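Atier Kids > Science > Machines > Can a Robot Clean My Room?

Home Stories Puzzles Ask Us Grown-ups

By Brock Beaudoin
24 May 2026

Can a robot clean my room yet?

No. Sorry. You will have to pick up your own socks for a while longer.

Robots are very good at some jobs. A robot in a factory can put the same screw in the same hole all day and never ask for a snack. The trick is that the screw is always waiting in the same spot.

Your room does not work that way. Neither does your kitchen junk drawer, where the tape has rolled to the back and something sticky has happened to the scissors.

To tidy up, a robot has to do two hard things. First it has to work out what it is looking at, even when one thing is lying on top of another. Then it has to decide where to grab. You hold a spoon by the handle without thinking about it. A robot has to think about it, and sometimes it thinks for so long that you could have eaten the soup.

Soft or bendy things are worse. Squeeze a cup too hard and it cracks. Squeeze too gently and it drops.

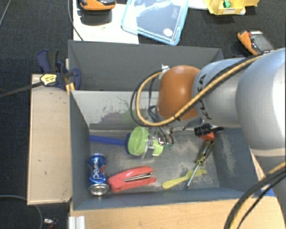 Picking a thing up is only half of the chore, too. Where does it go? A stapler belongs in a desk and a screwdriver belongs with the tools. An old soda can goes in the recycling, unless your brother is saving it for a project. A robot can't guess that. Your parents can't either.

So could one help at all? With simple jobs, a bit. Floor-cleaning robots already roam around many homes, eating crumbs and getting stuck under the couch.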